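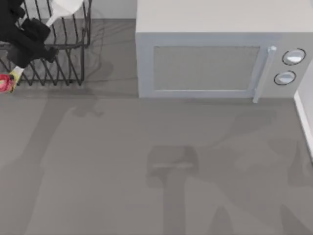 Simulated kitchen from the Guerra open day: dish rack, gripper and microwave.

What should I ask at a robot kitchen demo?

Posted by counter_height
March 15, 2025

I went to the open day at Guerra last week and I'm signed up to go back in May with a group from our adult education center. Most of the demo was on a big screen. They had a kitchen running in simulation, with a counter, a dish rack, a microwave and a sink, and robot arms working in it. The presenter talked for 18 minutes and then took questions, but I didn't know enough to ask anything useful.

I have two things I'd like cleared up before the next visit. First, why show a simulated kitchen at an open day when people came to see robots? I heard several visitors say they felt a bit let down. Second, the handout had a list of tasks and one of them was "turn knob." That seems like an odd thing to list next to putting dishes away. Is it hard?

Our group is mostly people with no technical background, so plain answers please.

Revavar
Member for 7 years

I have helped at demos like this one, though not at Guerra, so take the details as general.

On the first point, a simulated kitchen lets them run the same task many times and change one thing between runs. They can move the rack a little, change the lighting, or start the arm from another position. If the gripper bumps into the microwave, no one has to buy a microwave. It is also easier to show to a crowd. A real arm needs a fenced area and a person at the stop button, and only the first row sees much. The arms in a simulation still have to reach around things and their shadows fall across the counter, so a camera view of it has some of the same problems as a real one.

On the second point, yes, a knob is harder than it looks. The fingers have to line up with the grip, close on it without pushing it sideways, and then rotate around the right center. Being slightly off is enough to slip. A door handle is more forgiving because it is a long bar and you can grab it at different heights.

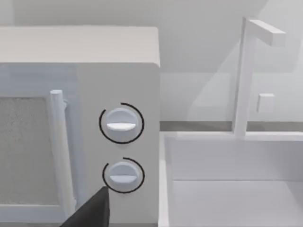 Microwave controls and sink in the simulated kitchen. The knobs have a raised ridge for gripping.

The ridge helps, since it gives the fingers two flat sides to hold. What makes it awkward is the space. One knob is right above the other and the door handle is next to them, so the fingers have to come in without hitting the neighbor. The one in the picture is close to the lower knob and the handle at the same time.

Questions I would bring in May:

How many tries does a task get before it is called a failure?
Is a person steering the arms during the demo, or is the program running alone?
Has the same task been run on a real arm, and how did the results compare?
What happens when an object is moved halfway through?

The second one matters most. Both kinds of demo are fine, but they show different things, and presenters do not always say which one you are looking at.

Hostemby

Went to one of these at Eteo and it was mostly slides. Get there early, the parking lot is small. They had 4 stations and we only got to 2 of them before closing. The coffee was free.

counter_height

Thanks, both. The list is what I needed and I'll print it for the group. I don't remember whether the presenter said a person was steering – I'll ask that one first. The Guerra building has a parking garage across the street, so we should be all right there.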